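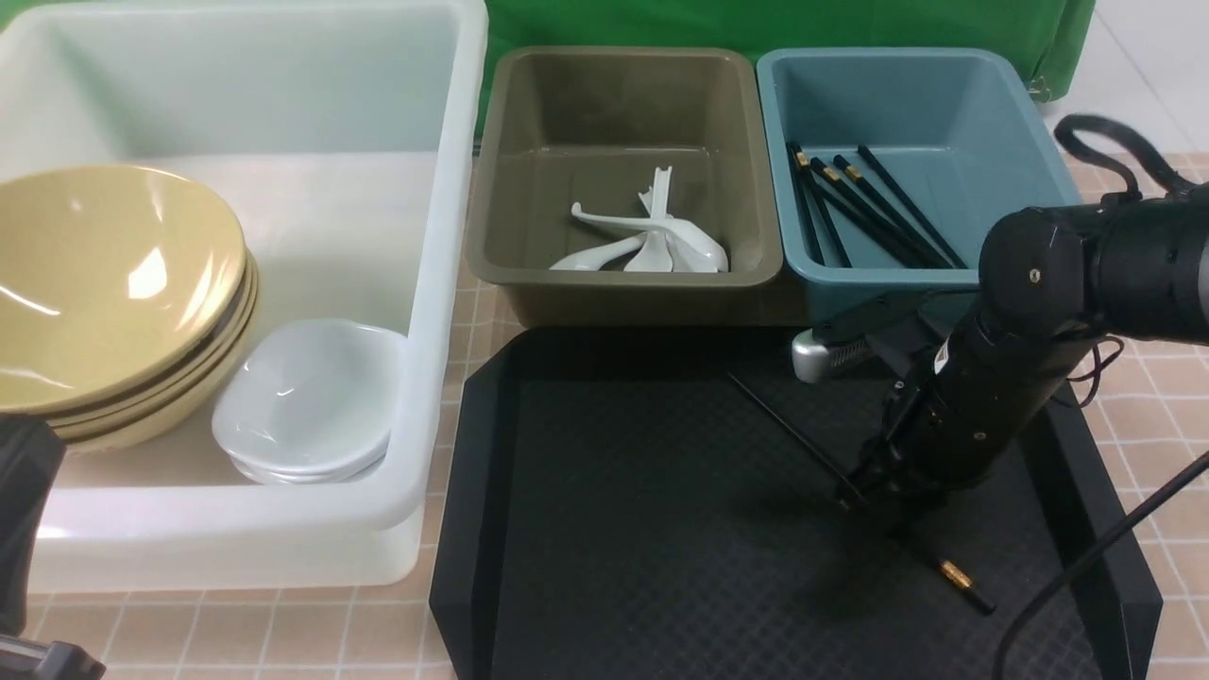 Soo-ah Moon wrote to ask why her bowls come out of storage smelling like the inside of a thermos, and whether she should be rinsing them all over again before company arrives. Yes to the rinse, I'm afraid. As for the smell, she has been putting them away damp, as have we all, and then putting a lid on it.

## Getting the smell out

Wash the bin first. People scrub every dish they own and set them back in the thing that stank. Dish soap, warm water, a soft cloth, then a paste of baking soda and water on any spot that still smells. Leave the paste for 30 minutes and rinse. Stand the bin outside, open side to the breeze, for an afternoon. Plastic holds a grudge, so you may have to do this twice.

Vinegar also works, if you don't mind a bin that smells of salad until March.

## Drying

A bowl that looks dry usually has a wet foot. The ring on the underside of ceramic is often unglazed and soaks up water like a biscuit. Turn everything upside down on a rack, wipe the feet with a towel, and then go do something else for 40 minutes. I used to skip this step and I used to have a lot of opinions about mildew.

Dishwashers with a dry cycle will tell you they've handled it. Check the feet anyway.

## Stacking

- Same size with same size. A small bowl jammed into a big one will come out when it feels like it.
- Paper towel or a coffee filter between anything you'd be sorry to scratch.
- Heavy on the bottom. I know you know.
- Leave the lid cracked the first night.

If two bowls do get stuck, put ice water in the top one and set the bottom one in warm (never boiling) water. Wait a few minutes and twist gently. Hae-won Oh swears by a drop of cooking oil around the rim, and she has gotten more bowls apart than I have – but then she stacks them worse.

## Forks, spoons and the rest

Keep them out of the bowl bin. They slide to the bottom, and you find them by elbow. Any shallow tray will do. Plastic utensils that have gone cloudy or rough can be given one soak in warm soapy water, and if that doesn't help, let them go. You own 69 more from takeout.

## Labels

Masking tape and a marker. Write what's inside and put it on the short end, where you'll see it on the shelf. My own bins say "BOWLS," "MORE BOWLS" and, on one I haven't opened in 11 years, "MISC."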